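Ping-Pong Ball Storage, Part 2: The Open Tub

May 2024

In the last post I complained about the Vindton ball tube, which holds plenty of balls and gives them back one at a time, usually the wrong one. Mark Anthony Dagdag left a comment suggesting a shallow tub with no lid. I have switched to an olive-brown plastic one with sloping walls and a rounded rim.

The tub on the gridded mat, with white balls in it:
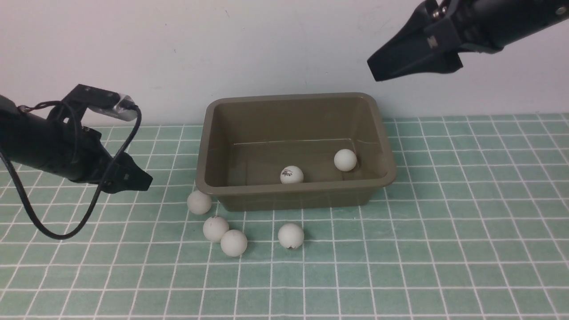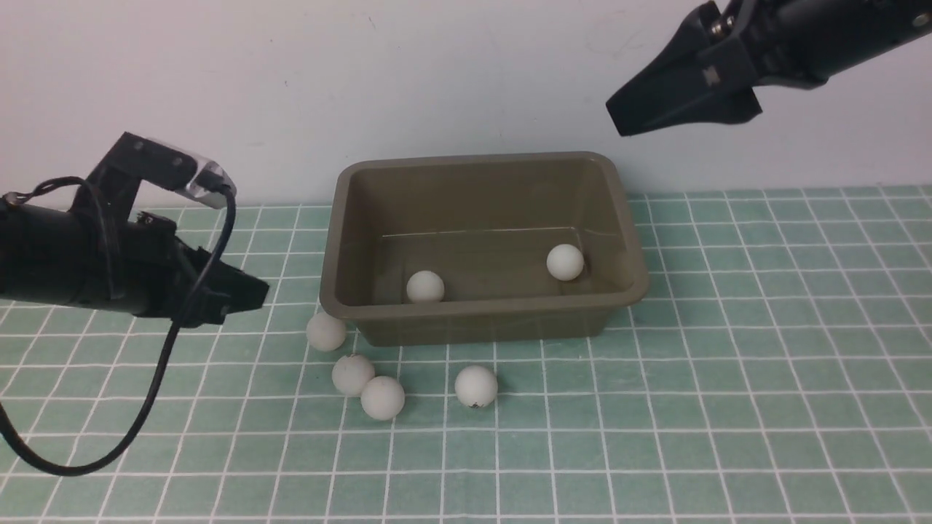
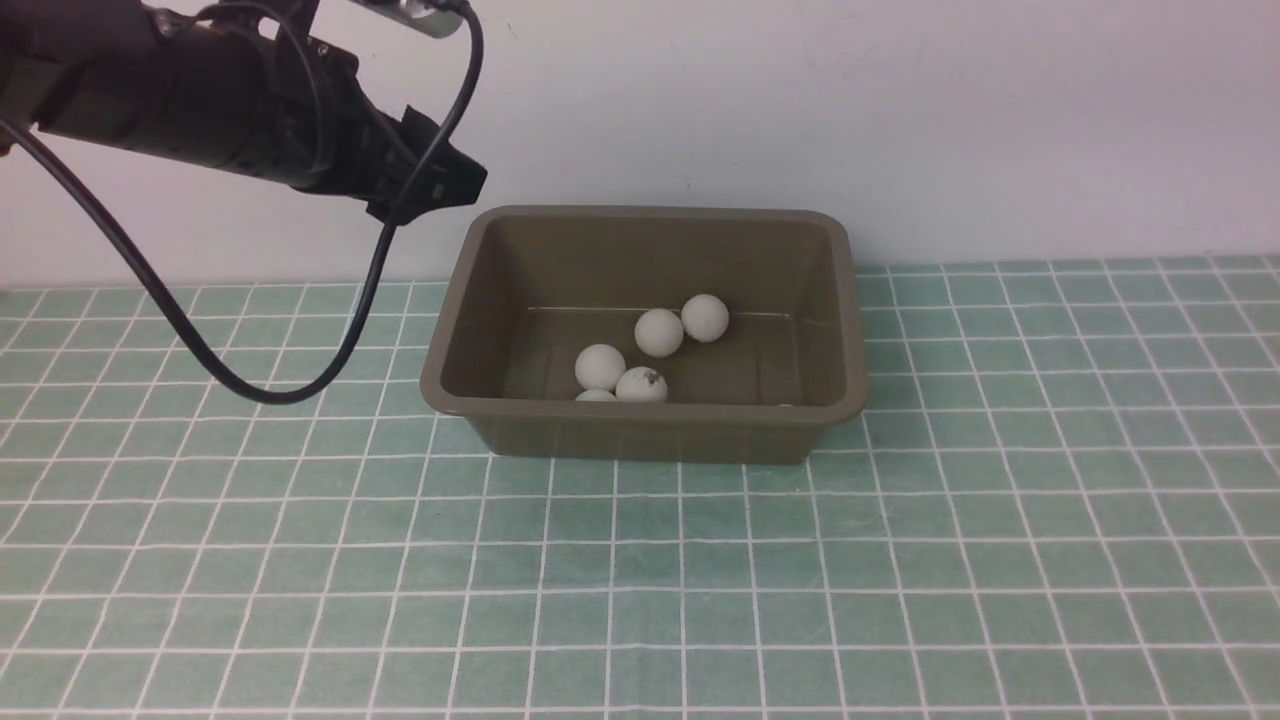
Footprint and depth

The tub I settled on is wider than it is deep, and that suits the shelf under my table. A deep bin stacks the balls, and the one you want is at the bottom. In a shallow one they spread over the floor and you can read the print on most of them without digging.

Sloped walls have one drawback. A ball dropped from any height hits the slope and can jump back out over the rim. Lower it to just above the floor before letting go. If you throw them in from across the room, buy something taller.

A cutting mat under the tub is optional. I like the grid for lining up the long side with the edge of the table. It does very little to stop a ball that is already rolling.

Sorting

I own 26 balls at the moment. Match balls go back in their Kulleck boxes. Practice balls live in the tub, whatever the brand. Anything that wobbles when spun on a flat surface goes to the dog next door.

Cleaning

Lukewarm water, a drop of dish soap, a soft cloth. Let the balls air dry before they go back in. The tub gets the same treatment when dust collects along the line where the walls meet the floor. I skip alcohol wipes; they took the logo off 3 of my Olomley balls last August and I could no longer tell them from the cheap ones.

Next post: net clamps, and why mine has a strip of bicycle inner tube in it.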